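4.3 Checking and replacing the fingertip pads

Applies to the Stoltik hand-held gripper, all units supplied by Van Wijk from December onwards. Revised 22 February 2018.

Check the pads at the start of each day and after every 55 grasps on fabric. Long-pile blankets and fleece shed fibres that collect on the rubber and behind the pivot screws.

1. Switch the gripper off and let go of the trigger. The fingers should return to the open position without help.
2. Look at both pads from the front. They should face each other squarely, with a clear gap between them.
3. Wipe each pad with a damp lint-free cloth. Do not use solvent — it hardens the rubber.
4. Pick fibres out of the finger joints with the plastic tweezers from the Pralidis service kit.
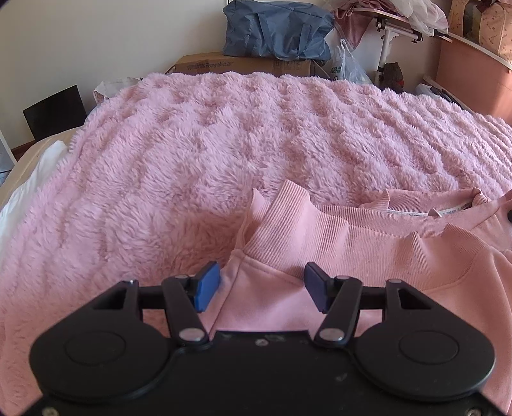 5. Close the fingers slowly on a single layer of clothing, such as a cuff or a hem, and lift it 14 cm. Hold for a few seconds.
6. If the fabric slips, clean the pads again and repeat step 5. If it slips a second time, fit new pads.

To fit new pads:

1. Peel the old pad off from the tip towards the joint.
2. Remove any glue left on the finger with the scraper.
3. Press the new pad on firmly and keep the fingers closed for 34 minutes.
4. Repeat step 5 of the daily check.

Note: Always change both pads together. A worn pad and a new one will pull the fabric to one side.

Note: Light scuffs on the body do no harm. Cracks in a finger or the crossbar do, and the unit should go back to the Fluststead workshop.

Caution: Do not tighten the pivot screws by hand. They are set at the workshop, and a screw that is too tight will stop the fingers opening fully.

Spare pads are listed under item 37 in the parts table.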